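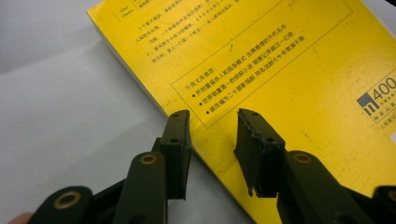
Figure 3. Cover copy on a yellow paperback of detective fiction, with a ruled box headed 午夜文库推荐 and three bulleted lines.

Tarcísio Rangel objected at the first reading session that a recommendation on a cover is never a neutral thing, and that readers in Wernport had learned to pass over it on the way to the first page. His remark was recorded in the session notes and is taken up in this section, as it bears on how cover text should be treated when a household collection is being sorted.

4.2 Cover text as a guide to shelving

The Wernport collection came to the study as 38 paperbacks, most of them crime and mystery titles in Chinese. Participants were asked to group the books in whatever way seemed sensible to them, without opening them. They worked in two sittings, and the notes from both were compared on February 5, 2022.

Cover copy proved to be the feature most often mentioned. In Figure 3 the recommendation is set apart from the paragraph of body text by a thin black rule. Its first line speaks of founding the nursery-rhyme murder and the isolated-island pattern, and calls the work an immortal masterpiece of classical deduction. The second line refers to the world's best-selling detective fiction and to sales of more than one hundred million copies. The third, which is fainter toward its end, mentions adaptation into twenty film and television works and names Agatha. A small label reading "Other Classics" stands near the paragraph.

These lines make different kinds of claim. The first places the book within a tradition and would help a reader who already knows what an isolated-island story is. The second and third rest on popularity. Adel Kettani, who grouped the books by type of plot, relied on claims of the first kind and set the others aside. Phúc Lã did the reverse, keeping widely sold titles together on the grounds that a visitor borrowing a book would look for a familiar name. Both arrangements were workable, although they agreed on the placement of only eight titles.

Colour had a smaller part than we had expected. Several participants began by putting covers of a similar colour side by side and then gave this up once they started to read. Janaína Fagundes kept to colour throughout. She remarked that the books at home had always been found that way, and that a yellow cover was easier to remember than a translated title - a point that the Skollano checklist used in the study had left no room to record.

Condition was noted separately. Specks and scuffs show readily on a bright, plain cover, and participants tended to read them as signs of use. We do not adopt that reading. Marks of this sort may come from storage or carriage as easily as from handling by a reader, and the present material does not allow the causes to be told apart.

Rangel's objection can now be met in part. His own grouping ignored the recommendations, yet it followed the series labels closely, and those labels are also the publisher's work. It seems fair to say that participants differed in which printed words they trusted. Two participants changed their minds between sittings, in each case moving from popularity toward plot. The effect of language ability on these choices is considered in Section 4.3, together with the results from the Trurgate shelves.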